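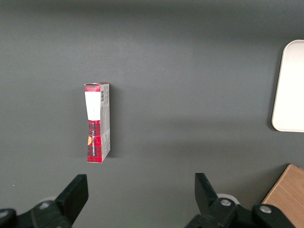 Wrist camera view before the approach, fingers open, carton standing on end.

Section 5: When the gripper crushes or tips a carton

I wrote this part after our Draltov arm squashed the same kind of carton over and over in February, so you're getting the long version (sorry!). The fault shows up as code 84 on the pendant, "grip width mismatch," but sometimes you get no code at all and just a dented box.

Tall, narrow cartons like the plaid one are the worst for it. They have a small footprint, and if the gripper comes in even a little to one side, one finger touches first and over it goes.

CAUTION: Hit the stop button before you reach in to pick up a fallen carton. The arm retries by itself after a failed grip, and it doesn't wait for you. Elikem got a pinched thumb that way.

1. Press stop and wait for the light on the base to go solid red.

2. Take the carton out and look it over. If the sides are bowed or the corners are soft, set it aside and test with a fresh one. I wasted a whole afternoon tuning the grip to a box that was already bent.

3. Check the screws on both finger linkages. They should be snug. Don't crank on them, the threads are pretty easy to strip.

4. On the pendant, open Grip > Force and write down the number you find. Mine had jumped back to the factory 2,000 after an update, way too much for thin cardboard! Set it to 270 and save.

5. Stand the test carton on the table, open the fingers all the way, and bring up the wrist view. If the carton sits off to one side of the gap, jog the wrist over until it's centered.

6. Release stop, switch to Slow, and run 5 test picks. Keep your hand on the button the whole time.

Note: Saving in step 4 only covers the program you have open. Renata runs a second one for trays, and hers needed its own setting.

Note: If code 84 comes back with the force set right, redo the finger zero (Section 3) before you change anything else. Still stuck? Send me the pendant log and the force number you wrote down in step 4.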